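Monday, evening

I woke before the alarm and had my tea standing up, as I do when there is a chore on my mind. The chore was the cables. For months I have pushed all the small electronic things into one drawer and closed it with my hip, and on Saturday the drawer refused to close any more. I promised So-ying that it would be sorted before she comes back from Pisa, so it had to be this week.

The drawer gave up its contents without much pleasure. There were chargers for telephones which we gave away, one flat battery from a torch, a parking receipt, and the card box of Dixit which we accused Ming-te of losing (I must apologise to him). At the bottom I found the leaflet of an old Pratton radio, printed in 2006, with my own handwriting in the margin. My English was very stiff at that time. I wrote "kindly be careful of volume" to myself.

What interested me most was the little round USB hubs. I had forgotten that we own both colours. They are a pleasant size, like a jar lid, and the whole trouble with them is the cable. It is thin, it remembers every way it has ever been folded, and when you put it down it chooses its own curve.

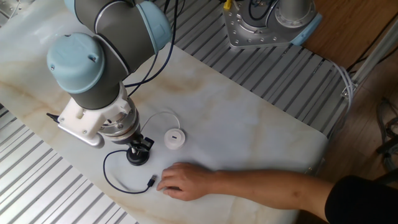 I have been thinking how my father would do it. He kept string, all lengths of string, and each piece was wound in a figure eight and tied at its waist. He never pulled it tight. A cable is not so different, I suppose, although inside there is copper and he would worry less about string. The figure eight takes more patience than winding around the fingers, but afterwards the cable comes open without a twist. I tried it on a spare charger lead at lunch and it took me four attempts before it looked decent.

The other matter is where to put the hubs when they are not used. I considered a hook, a tin, and the basket by the door where the keys live. The basket is already full of keys to unknown locks. The tin would be best, in my opinion, provided that the black one and the white one do not share it. Together they make one knot by the end of the week. I have seen it too often to believe in luck.

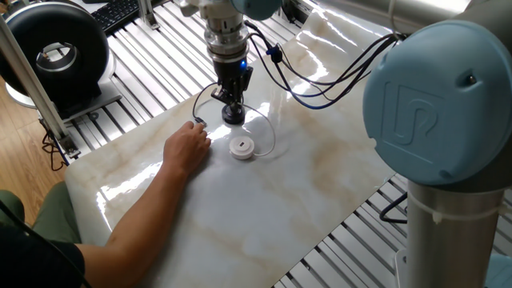 Black hub and white hub, with the marble pattern under them.

The surface makes a great difference, I noticed. On our kitchen cloth I lose anything pale, and on the dark shelf I lose anything black. A white cable on a white top nearly disappears too, and one has to follow it with a finger to find the plug. I thought of buying coloured tape and making a small flag on each plug, green for mine and red for So-ying's. The Imoseck shop sells it in rolls of 23 metres, and that is enough flags for the rest of my life.

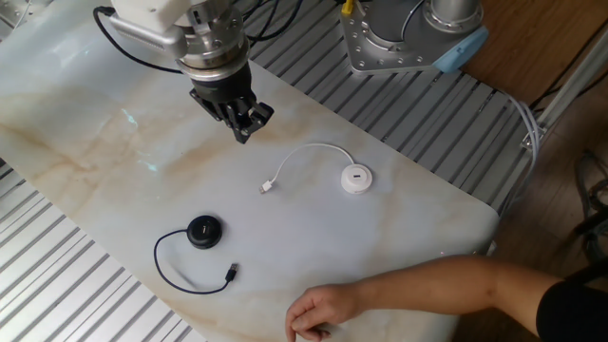
Kwan-ho wrote to me after supper that I should not bother with the tape at all, that he keeps every hub in an old sock, one hub to one sock, and has not untangled anything since winter. He added that the sock must be clean. I answered that I have a great many single socks and he may have solved two problems for me.

I looked in the wardrobe and it is true, the socks are waiting there. The grey ribbed ones have the right width. A hub goes down to the toe and the cable can rest above it in its figure eight, with the plug at the opening where it is easy to catch. I feel a little foolish writing this with so much seriousness. 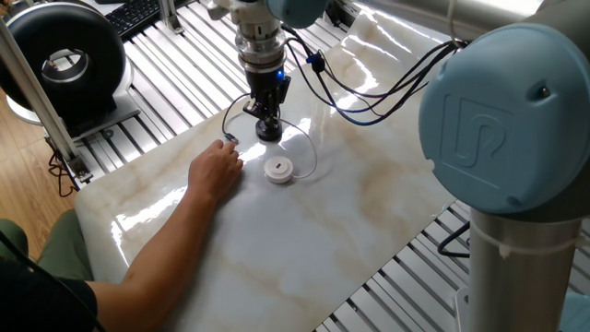

The plug is the part I want to protect. Ka-ming once stepped on one with his boot and after that it went in only at an angle, with swearing. So my rule from tonight is plug in the hand first, then the cable, then the hub. I said it aloud a few times, as one does with new verbs.

Still to do tomorrow: buy bread, return the ladder to Chin-lung, wash the grey socks, throw away the battery in the proper bin at the library. The drawer closes now with one finger. I opened and closed it several times before bed.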